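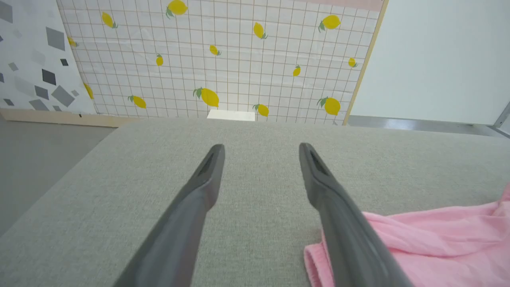
Light gray sofa and two kids: am I nuts?
Forum: Furniture & Fabric

crumbcatcher
OK so our old brown couch finally gave up in January (a spring came through, my husband sat on it, there was yelling) and I'm supposed to pick the new one. I keep going back to the Prondley three-seater in light gray. It was $964 at the local place, and the matching chair is $492 which I'm pretending I didn't see. My mother-in-law says light gray with a five-year-old in the house is throwing money in the street. Anybody living with one? I need real stories please!

tomsgarage
Get leather. Wipe it down, done.

crumbcatcher
Can't do leather, I stick to it all summer and the cat would have it in ribbons by Easter.

Begoñe Pacheco
I've had light gray for a few years now and I'd buy it again tomorrow. Mine is a fine weave, pretty flat, and that matters way more than the color. Crumbs brush right off. The chunky nubby stuff my sister bought holds on to everything, she's out there with a fork digging cereal out of it. Also — and I wish somebody had said this to me — dark couches show lint and cat hair like crazy. Our old navy one looked filthy an hour after I vacuumed.

What does get me is dye. New jeans, mostly. I had a blue patch on the seat for weeks until I went at it with dish soap and cold water, a little at a time, blotting. 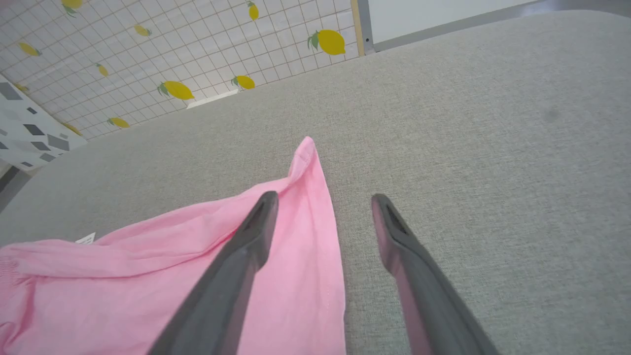 Light gray weave with a pink cotton thing on it

crumbcatcher
Oh that's a nice gray! Not as cold as I was picturing. And I love the lemon tiles, are those hard to find?

Begoñe Pacheco
Ha, everyone asks about the lemons. Can't help you there, sorry, I'd have to dig through a drawer for the receipt. Put your own clothes on the fabric swatch though, seriously. Take a red shirt, a pink one, whatever your kids live in, and look at it in daylight. My swatch went kind of green next to the curtains I had then.

wendell_k
Going to disagree on dish soap. It leaves a residue, and residue grabs dirt, so you end up with a clean-looking spot that goes dingy faster than the rest. Read the tag under the cushion. If it says S you shouldn't be using water on it at all.

Begoñe Pacheco
Mine says W, so water's fine. And I rinse! But yes, check the tag, fair point.

tomsgarage
Still say leather.

pilar_in_the_pines
We went with the Morais slipcover set and I'm on the fence. Washing them is great. Getting them back on is a two-person wrestling match and the piping never lines up again. It took me 28 minutes last time, I timed it out of spite.

crumbcatcher
OK the slipcovers are out, I know my limits. Going Saturday with a bag of kid shirts and a bottle of water to drip on the swatch. If the tag says S I'm walking. Will report back on the chair, because let's be real, I'm going to look at the chair.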